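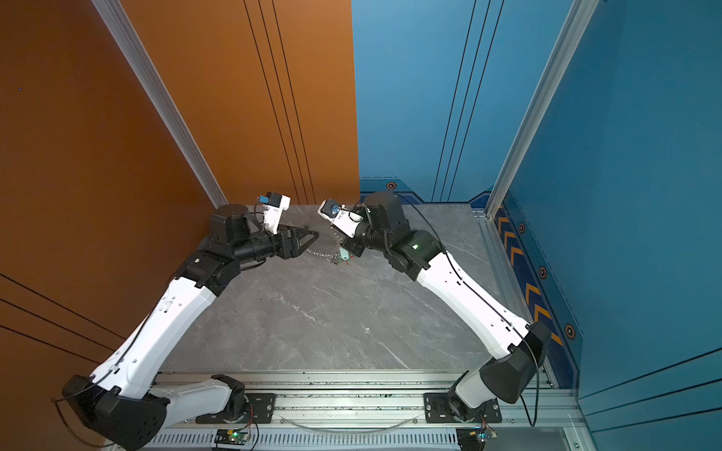 A tabletop with a gray marble pattern, between an orange wall and a blue wall.

Where does the marble pattern come from?

Marble is a kind of rock. It starts out as limestone, which is made mostly of tiny shells and bits of sea animals pressed together. When limestone is buried deep underground, heat and weight squeeze it for a very long time. The grains grow into new crystals that lock together, and the rock is now marble.

Pure marble is white. The gray lines and cloudy patches are called veins. They come from clay, sand or other minerals that were mixed into the limestone. When the rock was squeezed, those layers bent and smeared, so no two pieces of marble look the same.

Is every marble table made of rock?

No. Real marble is heavy and costs a lot, and lemon juice or vinegar can leave dull spots on it. Many tables have a marble pattern that was printed on paper or plastic and glued to a board. It can be hard to tell the two kinds apart just by looking.

How can you check?

Put your hand flat on the table. Stone usually feels cool. Next, look at the edge. In real marble the veins often carry on down the side. Last, look for the same swirl in two places. A printed pattern may repeat, but rock does not.

Try it at home

Drip a little gray paint onto wet white paper. Tilt the paper one way, then the other, and watch the lines spread. Leave it flat for 20 minutes before you move it.

New words
Crystal: a solid with its tiny parts in a regular pattern.
Vein: a line of another color running through rock.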